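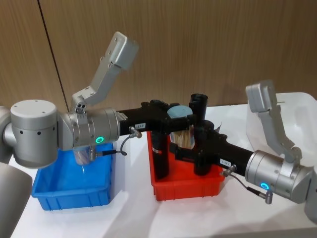 家务与车间杂务自动化

家务与车间杂务自动化，指由机器人完成住宅或小型生产场所中的非标准化手工劳动，常见任务有物品分拣、收纳、叠衣、擦拭、装盒、补料和工位清理。它与传统工业自动化的区别主要在作业条件：后者依靠夹具和固定节拍，工件位置事先确定；前者的物品种类、朝向和摆放方式经常变化。现有系统在限定条件下可以完成其中一部分任务，尚无系统能够在未经布置的环境中长期独立承担全部杂务。

术语与范围

“杂务”一词在文献中没有统一定义。Henk Boersma主张以单次操作时间短、频次低、对象不固定三项条件划界，按此标准，洗碗机和扫地机器人属于专用电器，不计入杂务自动化。Sombat Srithong则认为应按结果划分，凡是减少人工接触次数的设备均应列入。两种口径得出的自动化程度相差很大，引用统计时需注明所用定义。

系统构成

用于此类任务的机器人多采用桌面或移动底盘上的双臂结构。双臂可以一侧固定容器、另一侧取放，适合开盖、套袋、折叠等需要两点受力的动作。末端执行器以平行夹爪为主，也有吸盘和多指手。夹爪结构简单，易于更换，但对扁平、柔软或表面光滑的物体适应性较差。

感知部分通常由头部视角相机和腕部相机组成。头部相机提供全局布局，腕部相机补充接触区域的细节。控制方法大致分为任务规划加运动规划的分层方案，以及由示教数据训练的端到端策略。示教数据一般通过遥操作取得。

典型任务

分箱整理是较常见的测试任务。操作台上放置两个或多个不同颜色的周转箱，机器人须将指定物品放入对应箱内，或在箱与箱之间转移。浅箱便于从上方进入；箱内若已有较高的圆形容器，可用的进入角度随之减少。两臂在同一箱口上方作业时，连杆容易相互重叠，既遮挡相机视线，也压缩避碰余量。常用的处理办法是为共享区域设置占用权，一臂进入时另一臂退至待机位，代价是节拍变长。

开盖与合盖对力控要求较高。圆形卡扣盖放偏后会倾斜停在容器口上，仅靠位置控制难以纠正，需要沿盖缘分段下压。

透明物体的拿取是另一类难点。深度相机对透明塑料和玻璃的测距常出现空洞或错误值，物体落在彩色箱底时，轮廓又与底色混合。多视角融合和触觉反馈可以改善结果，但会增加硬件成本。

柔性物品，如毛巾、线缆和塑料袋，形状状态难以完整表示，成功率普遍低于刚性物品。

评测

Niddale测试规程将分箱整理列为基础项目，共执行299次试验，覆盖6类物品和5种初始摆放。规程把失败分为抓取失败、放置失败、臂间干涉和超时，每次试验只记录最先发生的一种。人工介入后继续完成的试验按失败计。

Kinudcombe试验点采用不同做法，以连续运行时段为单位，统计两次人工介入之间完成的操作数。该指标更接近实际使用，但受任务难易混合比例影响，不宜跨场所比较。Nijs于7月发布的对照说明指出，同一套双臂设备在两种评测中的排名可能相反，原因是前者不计恢复能力，后者对速度较为敏感。

车间应用

车间杂务的自动化进度快于家务。车间光照稳定，容器规格有限，地面和台面高度固定，操作人员也可以调整物料摆放以配合设备。Troltosia装配车间将双臂工作站用于零件归箱和空箱回收，保留2名操作人员处理混料、破损包装和设备报警。该车间的经验显示，容器统一后，抓取程序的维护量明显减少，剩余工作集中在来料异常。

部分车间仍以人工为主，理由是换型频繁。每次换型后若需重新采集示教数据，单件成本可能高于手工。

家庭应用

家庭环境的限制较多，包括狭窄通道、儿童与宠物活动、物品归属不明，以及对噪声和外观的要求。安全标准对低速轻载机械臂有一定宽限，但厨房中的刀具、热液和明火通常被排除在任务范围之外。现阶段的家用试验多限于桌面收纳、衣物转移和餐具归位，并配有远程操作员。

远程介入在统计中如何计算存在分歧。若将其视为自主运行的一部分，完成率较高；若逐次扣除，多数系统不能覆盖一整天的家务量。

争议与局限

公开演示多取自成功片段，播放速度和剪辑方式不一，难以据此判断可靠性。Boersma建议演示同时给出连续未剪辑记录和介入次数。Srithong认为，对用户而言，失败后的后果比成功率更有意义：物品放错箱可以事后纠正，打翻液体则会产生额外劳动。

其他未解决的问题包括夹爪清洁、线缆磨损、长期标定漂移以及维修责任归属。

参见

双臂机器人；遥操作；末端执行器；周转箱；物料搬运

本条目最后修订：10/3/24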